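Fokholm Institute of Further Studies
Department of Paper and Book Conservation

Unit 5: The behaviour of paper under folding, creasing and crushing
Handout for students

11/09/2022

Read this handout before the first practical class. It covers the material set out in section 5 of the unit guide and assumes that you have already completed the unit on fibres and sheet forming. The terms in capitals in the reading list are defined in the glossary held in the departmental library.

1. Aims of the unit

By the end of the unit students should be able to describe what happens inside a sheet of paper when it is folded, explain why some creases can be reduced and others cannot, and write a short condition report on a creased item using the agreed terms. Treatment is dealt with only in outline. Students who wish to carry out flattening on original material must first have passed the supervised bench test.

2. Paper as a network

A sheet of paper is a mat of plant fibres that have been suspended in water, drained on a mesh, pressed and dried. The fibres lie mostly flat, one above another, and hold to each other where they touch. Much of the strength of the sheet comes from these points of contact, and much of its character comes from what lies between them: air, size, fillers such as chalk or clay, and a certain amount of water taken up from the room.

In machine-made paper more of the fibres lie along the direction in which the web travelled. This is called the machine direction, or simply the grain. A sheet bends more easily when the line of the bend runs parallel to the grain, and it tears straighter in that direction too. Paper made by hand usually shows a much weaker grain, although the movement of the mould may leave a slight one.

Students often confuse grain with the laid lines seen when a sheet is held up to the light. Laid lines are a mark of the mould or of the dandy roll. They do not by themselves tell you which way the fibres run.

3. Bending and folding

When a sheet is bent gently, the outer face is stretched and the inner face is pressed together. Between them is a layer that is neither stretched nor pressed. If the bend is slight and brief, the sheet will return to something very close to its first shape when released.

A fold goes further. On the outer face some of the bonds between fibres give way, and in a brittle sheet the fibres themselves may break. On the inner face the fibres buckle, and small layers may part from each other. The sheet is now thinner in some places along the fold and thicker in others, and it will tend to bend again along the same line. Repeated folding in opposite directions weakens the line more quickly than a single fold left undisturbed. Maps, plans and legal papers kept in packets are the usual victims.

Coated papers need separate mention. The coating is less flexible than the fibres beneath it and may crack along the fold, carrying the printed image away with it. Loss of this kind cannot be put right by flattening.

4. Crushing and crumpling

Crumpling differs from folding in that the sheet is forced into a smaller space from several sides at once. A flat sheet cannot take on a rounded shape without either stretching or creasing, and paper stretches very little. The strain therefore gathers into ridges, and where ridges meet it gathers further into points. The ridges and points carry most of the load, while the panels between them may stay fairly smooth.

A crumpled sheet is mostly air, yet it resists further pressing to a surprising degree. Each new ridge shares the load with the others, and friction between the layers keeps them from sliding. Packers have long made use of this property when filling the empty space around fragile goods. The outer part of the ball often includes a flap or corner that has not been drawn in, and in a damaged document it is frequently here that any remaining text can be read without opening the sheet.
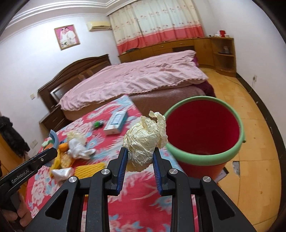

5. Recording creases

The condition report is written before any treatment is proposed. Use the department's printed form, and keep to the following terms.

Fold: a deliberate line, usually straight, made when the item was in use. A fold may be evidence of how a letter was sent or how a plan was carried, and it should not be removed without discussion.

Crease: a line made by accident or by poor handling.

Cockling: a gentle waviness across the sheet, without sharp lines, commonly caused by uneven changes in moisture.

Dog-ear: a turned corner, whether intended as a marker or not.

Crumpling: many creases running in different directions, with ridges and points.

Split: a crease along which the sheet has parted. State the length in millimetres, and say whether the split reaches the edge.

Examine the item first in ordinary light and then in raking light, with the lamp placed low at one side. Raking light shows relief very clearly and can make minor creasing look severe, so both conditions must be noted on the form. The Wustum study set contains 71 sheets for practice. Six of these are coated and are kept in a separate folder; please return them to it.

6. Outline of flattening

Water taken up by the fibres softens them and loosens some of the bonds between them. If the sheet is then dried under light, even pressure, the fibres settle in their new position. This is the principle behind most flattening methods, and it explains why pressure alone gives a poor result on dry paper.

Moisture is normally brought in as vapour, in a closed chamber or through a membrane, and the inks and colours must be tested beforehand. The sheet is opened by stages as it relaxes. Force should never be used on a crumpled sheet that still feels stiff at the points — the fibres there are already weak and a hole may open. After opening, the sheet is placed between blotters and boards and left under weight. In the class exercise the blotters are changed after 15 minutes and again at the end of the session.

Even a successful treatment leaves a trace. Broken bonds may be formed again in part, but broken fibres are not mended, and the line of a sharp crease will usually remain visible in raking light. The report should say so plainly.

7. Preparation for the practical class

Bring a pencil, a soft brush, a metal rule and a notebook. Ink pens are not permitted in the studio. Bags and coats are to be left in the lockers outside.

Each student should also prepare a sheet of ordinary writing paper, folded once along the grain and once across it, and be ready to comment on the difference.

8. Reading and assessment

The required reading is the departmental booklet Paper in Use, together with the Pakzad collection notes on folded maps. Both may be consulted in the library but not borrowed.

The unit is assessed by one condition report on a sheet from the Wustum set and a short written paper. The report is due in October, on the date shown on the studio noticeboard. Late work is accepted only where an extension has been agreed in writing with the department office.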